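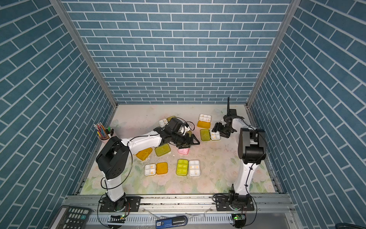
Pill box set, bench notes, July

Continuing from Shahla's page. Twelve boxes on the floral mat. Mix of white and tinted, some open, some shut. For the log I'm calling them all "pill box, small" and giving the colour only, as the Kostico and Flustness order numbers don't match what came in the bags.

Contents: the white one towards the back has four compartments with small yellowish tablets in them. Treat as dummies, but they stay in the tally and go back in the jar at the end of the day. Stock jar reads 41 by Janka's count. Recount before signing.

Lids. The tinted ones are hard to judge open or shut against the cream print, worst with the yellow and orange tones. Farhad wants a plain mat. I would keep the print for this set and change it at the next one, otherwise the July entries can't be compared with each other.

Hinge check, done by hand at the side bench, 5 boxes drawn from the spares:
- 2 stiff, opened with a thumbnail only
- one with a whitened hinge line, set aside
- the rest fine
Skarent quote 4000 cycles for the hinge. No figure from us yet. Hilkka has the sheet.

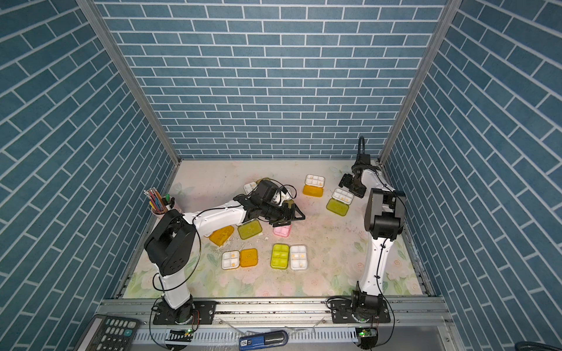

Pill organisers on the patterned mat, white trays and tinted lids. Dark crumbs mostly towards the middle.

Mat condition: poor. Specks and crumbs, worst in the middle, plus scuffs. White bits as well, centre-left. Source not known. Could be chalk from the tablets, could be plastic off the hinges. Lift a sample with tape before anyone wipes it down. Don't use the Ghaffari spray on the print, it took the colour off the last offcut.

Blue tile panels on the walls can stay. White boxes show up well enough against them.

To do
- tape sample, label, give to Simin
- recount jar
- one naming scheme for tray / lid / whole box. I write "box", Hilkka writes "organiser", the log has both
- replacement for the whitened hinge
- ask Farhad for mat dimensions, the sheet only gives the roll width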